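Home > Laundry and Bedding > Sheets

Why does my bed look slept in ten minutes after I make it?

gamano_at_home
Posted in Laundry and Bedding, Wednesday

I am an adult with a mortgage and I can't make a bed. I can get everything onto it in the right order. It just never looks made. It looks like a bed somebody got out of in a hurry, and by evening it looks like they came back for a fight.

The sheet is a plain cream cotton one from the Petcombe outlet, the "washed percale" kind, bought in March. It has been through the laundry every week. I wash warm, dry on the regular cycle, and put it on the bed when I remember that it's in the dryer, and I admit that can be the next morning. The mattress is a big one, 14 inches deep, and the sheet says on the package that it fits "most mattresses," a phrase I now understand was written by a lawyer.
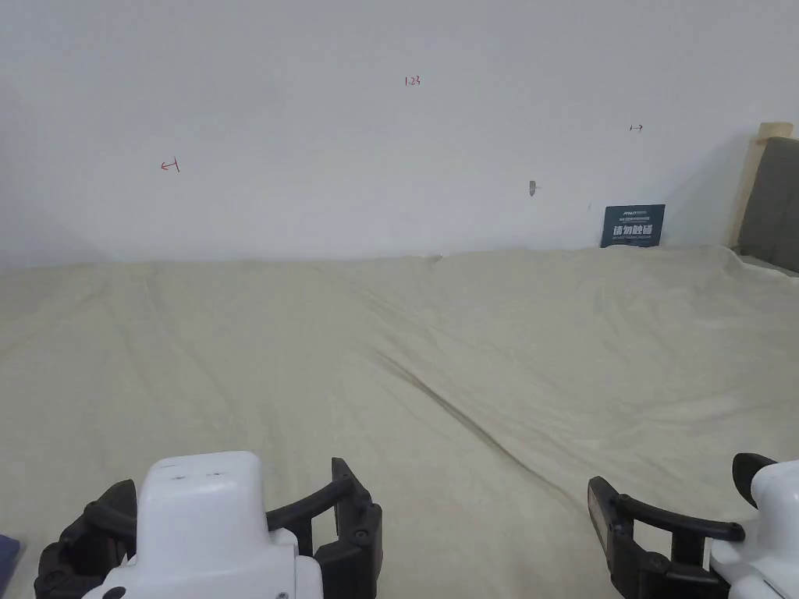 The cream sheet against the back wall, rumpled as usual.

Things I have tried so far:

Pulling harder. This moves the wrinkles to the other side of the bed, where my husband sleeps, so in a sense it did help.

Wrinkle spray, Masside brand, lavender. The bed now smells like a gift shop and looks the same.

Ironing the top third of the sheet, where people can see it. I did this once before my mother-in-law came. She put her coat on it.

I also do the folding on the bed, all the towels and cleaning cloths and T-shirts, on top of the sheet I have only just smoothed out. I'm told this may be part of the problem, mainly by the person who doesn't fold anything. 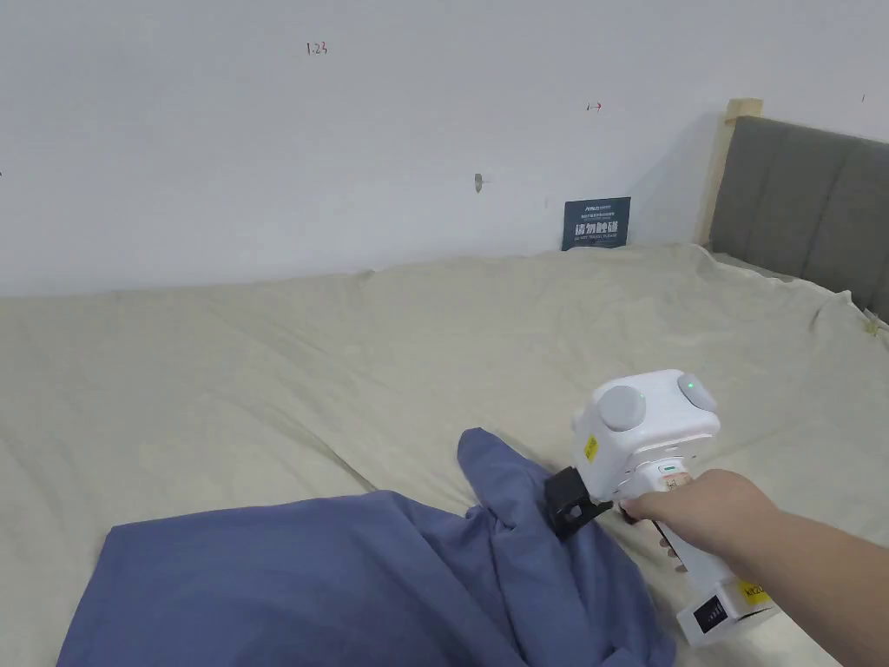 Blue-gray cloth on the bed, not yet folded.

What I'd like to know is whether this is the sheet, the dryer, or me. I'd prefer it to be the sheet. I am willing to spend money but I'm not willing to iron a whole king-size anything on a weekly basis, so please don't suggest that, my aunt already has.

Bradley Ackroyd
Top contributor, Laundry and Bedding

It's the dryer, with some help from you.

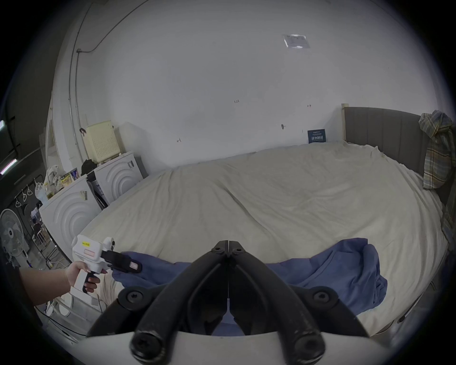 3 min read

Percale is a crisp, plain weave and it creases if you look at it. That's normal. "Washed" on the label means they creased it for you at the factory and charged extra. You will never get it hotel-flat without a hotel's equipment, so adjust your hopes first. That step is free.

Now the dryer. Cotton sets its creases when it sits hot in a heap, and overnight in the drum is about as hot-and-heaped as life gets. By morning the wrinkles have settled in and are choosing curtains. My own load of sheets takes 38 minutes on medium, and I take them out at the buzzer while they are still a tiny bit damp along the hems. Yours will take a different time, so check early the first few runs. Then they go straight on the bed. Any dampness left in the hem is gone long before bedtime, and the weight of the cloth pulling on itself does most of what your iron would have done.

Other things, in the order I'd bother with them:

Wash sheets alone. Towels get inside a sheet, the sheet rolls around them, and you pull out a burrito that is scorched on the outside and wet in the middle. If yours comes out in a rope, that's the reason.

Don't pack the drum. Two king sheets and the pillowcases is a full load, whatever the door sticker claims.

Skip the fabric softener for a few washes. I've never had luck with it on percale. It goes limp and then it wrinkles in a sulky way.

Shake the sheet out hard between washer and dryer. Take it by two corners and snap it. You'll feel silly and your lamp may be in danger, but it's worth more than the spray.

When you put it on, do opposite corners first. Head left, then foot right, then the other two. If you do both corners at the head and then go down to the foot you've already used up all the slack, and the last corner is going to win.

As for folding laundry on top of a made bed, I do it too. Give the sheet one pull at each side when you're finished and move on with your evening. Thrift-store dining tables are also good for this, if you've got the floor space.

I did have a Masside spray once. I used it on a linen shirt and then I wore a different shirt.

Gautier_B

Disagree with Bradley a little. He's right on the dryer but he let the sheet off easy. Measure the pocket!! "Most mattresses" means the depth of a mattress your grandparents had. With 14 inches of mattress plus a topper (have you got a topper? everybody's got a topper now) you need a pocket deeper than the mattress, with enough left over to tuck well underneath. If the elastic only just grabs the bottom edge it creeps up every time someone rolls over and the whole top goes slack.

How to tell: look at which way the wrinkles run. Small crinkles all over, going every which way, are laundry wrinkles, see above. Long ones going across on a slant mean cloth is being pulled from one corner and not the other.

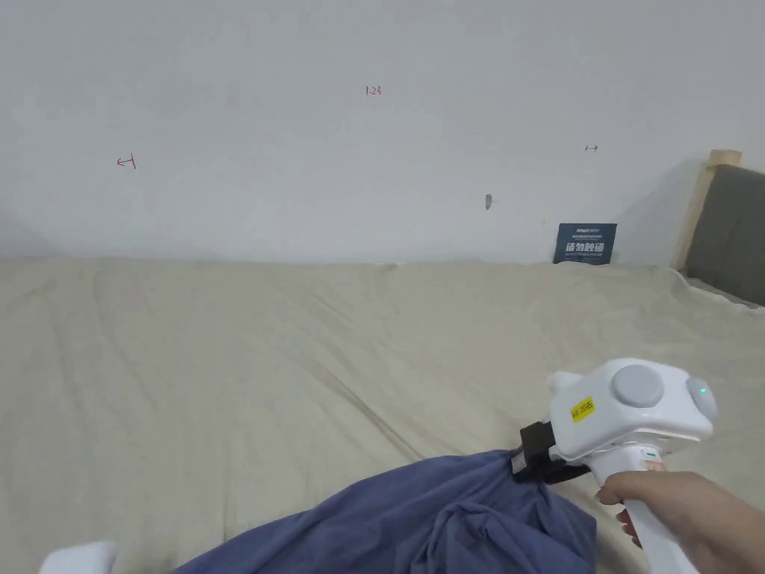

Long diagonal folds across the middle and toward the right.

If you've got the second kind, no amount of dryer timing is going to save you. Go round and check all four corners, and I'd bet lunch one of them has come halfway up. Sheet straps fix it for cheap. They look like suspenders and they clip underneath. Get the ones with metal clips, the plastic ones let go in the middle of the night with a noise I can't describe to you.

Or buy the next depth up. A sheet that's too deep is baggy too, but at least you can tuck baggy.

gamano_at_home
Reply to Gautier_B

There is a topper. I forgot there was a topper. I have gone and looked, and the corner on my husband's side was sitting on top of the mattress like a hat. He says it has been like that for 2 weeks and he assumed it was how I wanted it.

Straps ordered. Will try the damp hem thing on the next wash, provided I hear the buzzer.

petcombe_regular

just use a comforter and pull it up over everything. been doing it for years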